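Recording glove demos with a cube marker: how I set it up

Posted by Riaan Mabaso, February 26, 2023
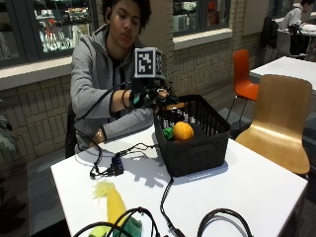
Glove, cube marker and basket during a pick-and-place demo.

A few people wrote in after my last post asking how we get hand motion into the Hernenik training set, so I finally sat down to type it all out (sorry it took me so long, Lindiwe!). The short version is that the glove gives you the fingers, and the printed cube on top tells a fixed camera where the hand is.

Start with the cube. Each face gets its own pattern ID, and you want to measure the printed patterns with calipers after printing, because printers love to scale things by a hair and your depth will be off all day. Stick them down flat. A bubble under the paper is enough to make the pose jump around.

Strap the cube on before you calibrate the glove. I did it the other way round for 2 weeks and had to throw out 59 recordings, which still stings.

Next, cables. Ours is a wired glove, so run the leads back along the arm and leave plenty of slack on the table. Push the sleeve up a bit so the cuff can't drag on the straps. Then have your person do a big slow reach, all the way to the far side of the basket, and watch for anything that tugs.

Now calibrate: flat hand, fist, then a pinch with each finger. Hold each pose for some 3 seconds. Do it again after every break!

For the task itself we keep it simple. Soft, bright things and a dark basket, moved one at a time. Tell people to go at a normal speed and to keep at least one cube face toward the camera. Two faces is much nicer, and the pose gets a lot steadier when you have them.

Check your first recording before you make any more. I plot the cube position and the finger angles on the same time axis, and if the fingers close before the hand arrives, your clocks are out of sync. Ntombi Oosthuizen wrote a little script for lining them up, and I'll post it in March once she's cleaned it up.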